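Stetilo Wrist-View Demonstration Kit

Home / Teaching and Recording / Soft Goods

In stock — ships from our Lam workshop

If you have ever tried to collect folding demonstrations with a tripod, a borrowed webcam and a lot of patience, you already know why we put this kit together. The Stetilo kit gives you a camera mount, a recording box, a foot pedal and the Tastis recording software, all set up to talk to each other before they leave our bench. You bring the arm and the laundry, and you can be saving your first episodes the same afternoon.

We started out making it for our own use. Lucía Bustamante, who looks after the teaching side here, wanted something a newcomer could run without having to learn six programs first, and she was quite firm that starting and stopping a recording should never mean letting go of the controls. That's where the foot pedal came from. One tap starts an episode, a second tap ends it, and a long press throws the whole thing away if you've fumbled the grasp and would like to forget it happened.
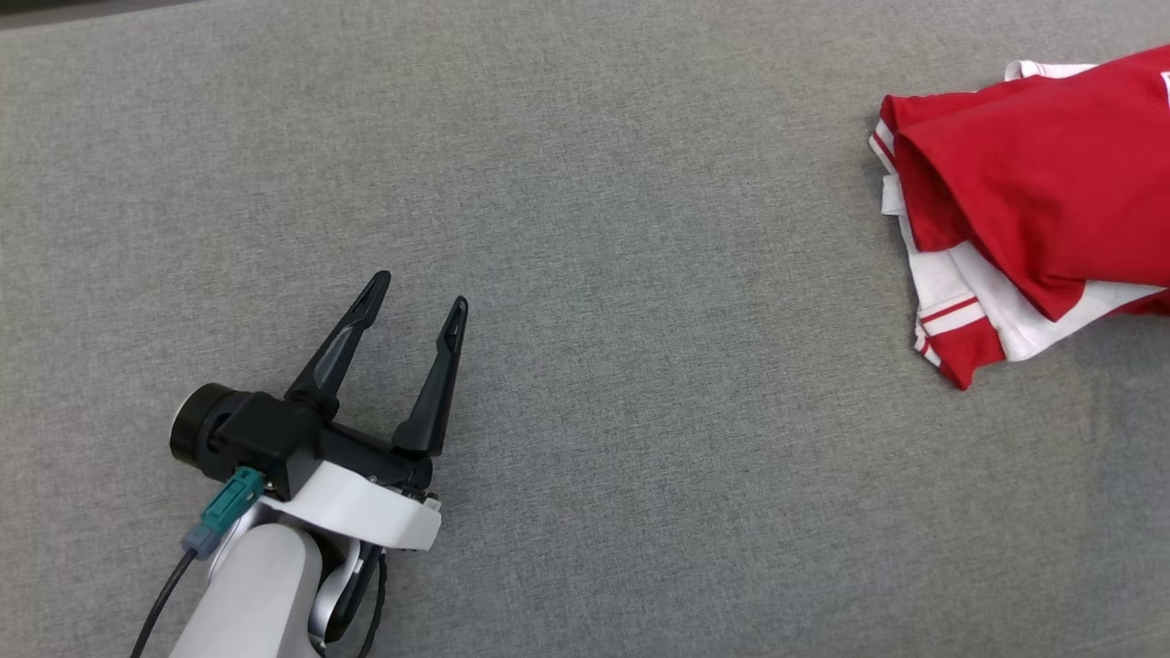
Clothing is what most of our customers are teaching, and it's what we know best. Garments are lovely things to learn from and maddening things to pick up, and a good set of examples needs plenty of different starting positions. We like to begin an episode with the fingers wide open and a decent stretch of bare fabric between them and the shirt, so the approach gets recorded along with the grasp. A red and white jersey on plain grey cloth makes a very friendly first subject, as the striped trim and the collar give your labellers something to name when they're marking up which part was grabbed. Once you're comfortable, move on to the harder stuff — black socks, thin singlets, anything with a hood.

The Tastis software saves the camera view, the joint positions and the gripper opening against one clock, so you won't be lining things up by hand afterwards. Each episode gets its own folder with a notes file, and you can tag it by garment, starting pose or operator. Our own shared starter set, Bolow, comes on the drive with every kit. It holds 3,822 episodes across 88 garments, and you're welcome to mix it in with your own recordings or simply browse it to see how we lay things out.

What's in the box

Adjustable camera mount with 2 clamp sizes
Recording box with power supply
Foot pedal, 2 metre lead
Tastis software and Bolow starter set on a USB drive
Printed guide with 7 practice tasks, from a flat tea towel up to a buttoned shirt

The arm, gripper and work surface are sold separately. Please tell us which arm you have when you order so that we can pack the right bracket. If yours isn't on the list at checkout, send us a note anyway, as we've made a fair few odd ones over the years and quite enjoy it.

A word on surfaces

Choose a matte cloth in a colour that none of your garments share, and pull it snug before you start. Wrinkles in the cloth can end up looking a lot like a hem to a young model. Soft, even light is kinder than a desk lamp.

Updated Jul 1, 2022: kits now include the longer pedal lead. If you bought yours before February and would like the new one, email Trinidad Aranda in orders and she'll pop it in the post.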